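Field Notes: Braking fault on the Dolis delivery robot, cause found and fix going out
Curb-level routes, residential streets 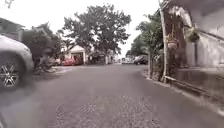 Bijan Kiani wrote in after the last issue to ask why a robot that can pick out a parked motorcycle under a hedge would fail to stop for a wheelie bin in open daylight, and whether anyone had ruled out the brakes before blaming the software. The brakes were ruled out first. The rest of the answer is longer, and it takes up most of this item.

For readers who missed the November summary: a Dolis unit on a supervised afternoon run left its planned line on a narrow street, passed two safe stopping points, and made contact with a bin at walking pace. Nobody was hurt. The bin tipped over and the unit lost a corner of its front skirt. The remote operator, Araceli Arellano, pressed stop before contact, but the stop reached the drive controller late. That makes two separate failures, and we are treating them separately.

Failure one: the missed obstacle

The Dolis builds its picture of free space from a forward camera and a low ranging sensor. On a street with painted lanes and a standard curb, the two agree nearly all the time. On older residential streets they agree less. There are no lane markings, the surface is coarse with loose grit, and parked vehicles leave a usable width that changes every few car lengths.

Loose stones return small, scattered echoes to the ranging sensor. To keep the unit from braking for gravel, release 5 of the perception software added a filter that discards low returns when the camera classifies the same patch as road. The filter works as written. The trouble is in what the camera calls road. Under flat, overcast light a gray bin against gray asphalt has very little contrast, and the classifier labeled its lower half as road surface. The filter then threw away the correct ranging data.

Isauro Quezada reproduced this at the Gillies yard with the same model of bin. With the filter on, the unit missed it in 9 runs, all under overcast skies. With the filter off, it stopped every time, and also stopped for pebbles.

Failure two: the late stop

The operator stop travels over the same radio link as the video. When the link is busy, video frames are supposed to be dropped and the stop message sent ahead of them. On this unit a configuration file had been carried over from the bench, where the priority setting is turned off for testing. The message waited in line behind video and arrived over a second late.

The drive controller has its own watchdog, which halts the motors if the link goes silent. It did not trip. The link was not silent, only slow, and the watchdog counts any packet as a sign of life. Elvia Esquivel had raised this in a design review last spring. It was logged as low priority on the assumption that the priority setting would always be on. We should have tested that assumption on a field unit.

What changes

The grit filter no longer has authority over returns taller than the wheel hub. Anything above that height is treated as an obstacle regardless of what the camera says. Expect more false stops on rough surfaces for now. Please log them with the time of day and the sky condition – both matter to the retraining work.

The stop message moves to its own channel, using the small Grevumer radio already fitted for firmware recovery. The watchdog now checks the age of the last operator message and halts the unit if that age passes the limit.

Bench configuration files are now refused at startup if the unit's field key is present. The unit will not arm and the status light will show amber. If you see this, do not clear it locally. Call the desk and ask for Damián Contreras.

Before the next run

Units on supervised routes need all three changes installed before they leave the depot. The Bistik test sheet has a new page for the operator stop, to be completed on the street where the run begins, with video streaming at full rate. A pass in the depot does not count. Check the front skirt brackets while you are down there, as the contact bent both of them on the affected unit and the replacement part is on back order.

Speed on unmarked streets stays capped at walking pace until the retrained classifier has been through the yard. Night runs are suspended on the same streets. The full fault report is on the shared drive under Dolis, braking, and includes the link timing logs.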